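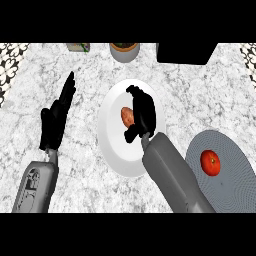 Threads > Food > Leopoldo Escobedo

Search posts Go

Switched my lunch to the night before. 11 weeks in, still doing it.

I cook 600 grams of rice on my day off and freeze it flat in bags. One bag is two lunches.

Eggs don't freeze well. Boil those fresh.

I was spending 70 dollars a week at the place by Avport. Now it's 26.

Will post the bean recipe in October.

Comments
Dong-geon Chae: Do you thaw the rice first?
ricepot: Beans please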